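Rikura bench conveyor, long version: review after 994 pick demonstrations

Rating: 4 out of 5

Nobody gets into robot learning because they love conveyors. I certainly didn't. I spent most of last winter collecting grasp examples on a folding table, and every few minutes I would reach in, move a part by hand, and go sit down again. By February I had a sore back and a dataset in which every object sat in the same nine spots, because those were the nine spots I could reach without standing up. The policy learned those spots beautifully. Ask it for a tenth and it went and stroked the table.

So we bought the Rikura. It took two of us and one argument to put together. The frame is slotted aluminum, which I like, since you can hang things off it, and the green belt came already fitted. Allow an afternoon. The manual allows 30 minutes, and I would love to meet the person who did it in that.

What we do with it is simple. A white plastic part goes on the belt, the operator drives the arm and hand through a pick, and the part goes in the blue bin below the near rail. Then we save the episode or throw it out. I have thrown out 259 so far. Most of those were me closing the fingers early, and a good few were Aled Howells talking to me.

The good. White parts on dark green are easy for the cameras, and the belt is long enough that positions vary without anybody trying. Our first model trained on belt data dealt with placements the table model had never coped with. The speed knob has a proper slow setting, slow enough for a new operator, and the motor is quiet enough to hear yourself swear.

The less good. The belt has a bit of a shine to it. Under our ceiling lights you get pale patches, and I worried the model would take an interest in them. We now move a lamp between sessions so the patches at least don't stay put. The side rails also stand just proud enough to catch a low wrist, so my early episodes all feature a nervous little hop on the way in. The model has learned the hop. It does it even when there's no rail.

I also wish the thing logged its own belt position. Javov sells an encoder that bolts on, and it works, but the bracket was made for some other conveyor and I ended up filing it. If you want speed stamped on every frame, price that in from the start. The smaller Flendura belt has the encoder built in. It is also too short for anything but a toy, and the one we borrowed squeaked.

Buy it if you need a few hundred demonstrations or more and your parts are light. If you need 69, stay with the folding table and move the parts around like an adult. One star off for the encoder and the manual.

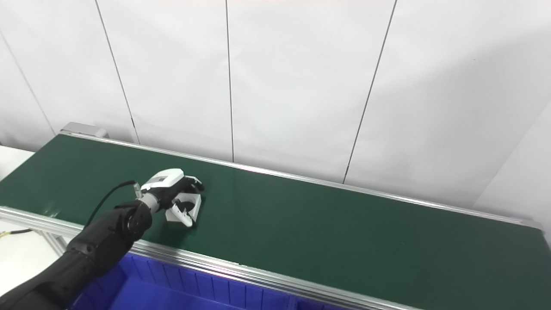
Keith Baxter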